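Card stand

A card stand is a small support that holds one or more cards upright so that they can be read or seen from the front. Card stands are used on shop counters, restaurant tables, reception desks and exhibition shelves, and in the home for postcards, recipe cards and collectible cards. Most hold the card by its lower edge and leave the face uncovered.

Types

The simplest form is the slotted block, a solid piece of wood, metal or plastic with a groove cut along the top. The card is pushed into the groove and stays up by friction. A groove that leans back a few degrees makes the card easier to read from above.

The easel stand has a ledge at the front and a sloping back. It suits thick cards and cards kept in rigid sleeves, which will not fit a narrow groove. Wire easels fold flat for storage but tend to slide on smooth surfaces.

Two-card stands place the cards side by side on a shared base. They are common where a pair is meant to be seen together – the front and back of a design, for instance, or the same notice in two languages.

Materials

Clear acrylic is widely used. It can be cut from sheet and bent over a heated wire, so a whole stand can be made from one piece with no joints. It does not hide the card or compete with its colors. 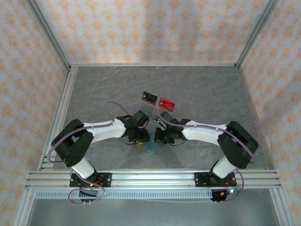 Acrylic scratches easily. It is normally cleaned with mild soap, water and a soft cloth; window cleaners containing ammonia can leave it cloudy. Wooden stands need little care beyond dusting, though untreated wood may mark pale cards over time. Metal stands are heavier and harder to knock over, and often have felt or rubber pads underneath.

Local manufacture

In Trirnville, card stands were made by the Sirkell workshop, founded by the sign maker Duván Correa. Its first catalog listed 18 models, 4 of them for paired cards. The firm later merged with Tedenico, a maker of menu holders, and the slotted blocks were dropped.

Placement

Stands are best kept out of direct sunlight, which fades printed inks, red ones especially. Loading a tight groove is easier if the card is held low, near the edge being inserted, so that it does not bend.

See also: Place card, Easel, Menu holder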